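Home Forums Workplace Automation on the Floor Search Log in

Thread: They have me teaching the thing to put a cup in a basket

benchmark_betty
Nine years on the packing line at Comilmont and as of February my title is "demonstration operator." Same pay. Different chair. I hold a gripper in each hand and do small household chores over and over so that the arms they're buying for the Diltmont building can learn from the recordings. Yesterday was cups and baskets. My kids are delighted that I finally have a job they could do.
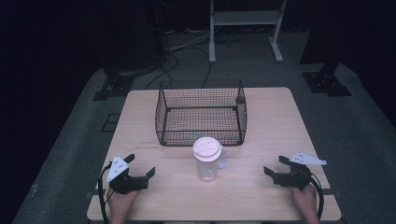
My actual question is about the quota. The new sheet wants 92 good takes a shift and a take gets thrown out if you hesitate. I hesitate. I'm a person holding two sets of pliers. Is anyone else on a number like this, and did anybody get it lowered?

pallet_jackson
We're at 92 too, so I guess somebody up there likes that number. Didn't get it lowered. Did get a second break out of it after over 13 of us signed a letter.

My objection is to the whole arrangement, though. You are training your replacement and they haven't even bought you lunch.

benchmark_betty
There was a lunch. It was wraps.

K_Zamora
Kenji Zamora here, shift lead at the Machala site, so aim your tomatoes accordingly. I don't buy the replacement line. We had 3 people move off the belt to do this work and all of them are still here, and their shoulders are better for it. The belt was wrecking people. I'll take a boring job over a surgery.

On hesitation: ask who reviews the takes. Ours were tossing anything with a pause in it until one of the operators asked to see the rejects. Half of them got put back.

pallet_jackson
Still here as of when? Come back and post that when the arms are bolted down and running. I've got nothing against your shoulders.

K_Zamora
Fair. I don't know what next year looks like and I'm not going to pretend I've been told.

mesh_and_mess
Betty, wait until you get lids. I do lids. Big round ones, little flappy ones. The wrist camera sees nothing but lid all day and after a while so do you. I went home and opened a yogurt with my elbows out.
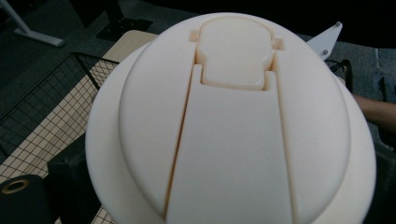
Lid work as the gripper sees it. My whole day, more or less.

Wrist tip for real: put the grippers down between takes, even if the screen is nagging you to go. I didn't for 2 weeks and my thumb started clicking. Our safety person at Briditska got the reset time made longer once I filled out a form about it. Fill out the form.

benchmark_betty
OK, form. And I'll ask about the rejects. I'd like to see what my hesitating looks like to somebody in an office.

pallet_jackson
It looks like thinking. They don't have a column for it.

3 people found this thread helpful | 13 replies hidden | Share

Comments

dockside_ron, Apr 16, 2023
Used to train new hires at the same line. They hesitated plenty and we called it the first week.

tess_in_receiving
I'm with Kenji on this one. Ten years of lifting and I can't reach the top shelf in my own kitchen. Give me the cup.

pallet_jackson
You can have the cup, Tess. Ask about the contract first.

Load more comments Report Back to top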